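# About Callolar

Callolar helps small workshops and schools to plan their first purchase of robot equipment.
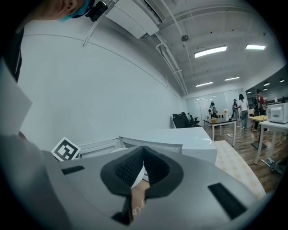 We started in one rented room, when Mercedes Mamani and Anselmo Lozano were both tired of seeing good machines stay in their boxes. The budget paid for the arm, and then there was no money for grippers, spare finger pads, a solid table or the training of the people.

Today we are 11 persons. We do not sell equipment and we take no commission from any maker. A client comes to us with a sum and a task, and we return a plan with three columns: buy now, rent, wait. Every plan keeps a part for repairs in the first year. Jhair Bermúdez checks each price with the supplier before the client sees it — also the small ones, such as cables and markers.

The first visit is free and takes 60 minutes. A written plan for one workstation costs $443. For a full room with several stations the price is $2,470, and this includes a second visit after the delivery.

Macarena Carretero answers the requests in English and Spanish, usually before noon. Please write to her which task you want to automate and how much space you have. A simple drawing by hand is enough.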